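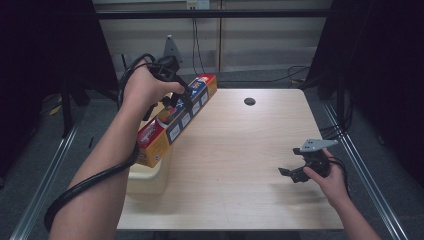

What is the best way to put a long narrow box into a small bin? Tilt it first, get the low end over the rim, then lower the rest while the top end is still held.

Our site uses cookies to remember your settings. Accept / Manage choices

PACKING AND TIDYING, UNIT 2
Handout, long items and small bins
Revised 2020-02-13

Carry over from last time: flat things, soft things, round things. Today long things. Bring the unit 1 sheet, the table of bin sizes is on there and I'm not copying it again.

Why long boxes are a nuisance
- longer than the bin is wide, so they can't lie flat inside
- they want to stand up, and then they lean
- a leaning box pulls a light bin over
- thin card creases where you pinch it, most often at the ends (flaps)

Words we use
Low end = the end that goes in first. High end = the end you hold on to. Face = widest printed side. Rim = top edge of the bin, rounded or square. Rounded is kinder to card, square edges scuff the print.

Putting it in
Bin on the table first, a bit in from the edge. Hold the box near the high end, not in the middle. Middle feels balanced but your hand ends up at the rim and has to let go too early.
Tip the box so the low end points into the bin. Steep, but not straight up and down.
Low end past the rim. Stop. Look. Is it inside or sitting on the edge? Most drops happen becuase somebody skips this look.
Lower it till it touches bottom, then let it lean on the far wall. Let go last.

The other hand
Keep it free and near by. It can steady the bin, catch a slide, or wait. Waiting is fine. People grab with both hands out of habit and then have nothing left for the bin when it tips.

How full
Rikgate trial, the one in the reader: 600 bins packed by first year groups, long boxes mixed with small stuff. Tall-first packing beat small-first. Small-first left the long box perched on top and it came out again as soon as the bin was moved. They logged 3,142 items in all, full table in the reader, don't learn the numbers, learn the order.

So: long ones in first, against the wall. Heavy small ones next, low down, near the foot of the long one. Light stuff on top.

If the bin is going on a shelf, check the height with the long box IN. Last November a whole row at the Flerkolano store room had to be taken down and redone. Bins fit, boxes didn't.

Labels out
Lean it so you can read the name from where you'll be standing. Sounds fussy. The Atinga checklist gives it its own line and I mark it too.

Getting it out again
Same thing backwards. Hand on the bin, pull along the slope, not straight up, or the low end hooks everything else.

Practice for next session
Set out 8 things from a kitchen cupboard, at least 2 of them long boxes (foil, spaghetti, crackers, whatever). One bin. Pack it small-first, then tall-first. Write down what fell over and when. Half a page, no more, sketches ok.

Reading: Dridemero packing notes, the section on narrow containers. Skip the part on crates, we do that in unit 4.

Reader comments

foldingchair: the stop and look bit fixed it for me, I was balancing them on the rim every time

m_pantry: does tall-first still work in a round bin? mine slides along the side

handout author: yes but wedge the foot with something heavy before you let go. Will add to the next verison.

tinshelf: link to the unit 1 sheet is dead, can you repost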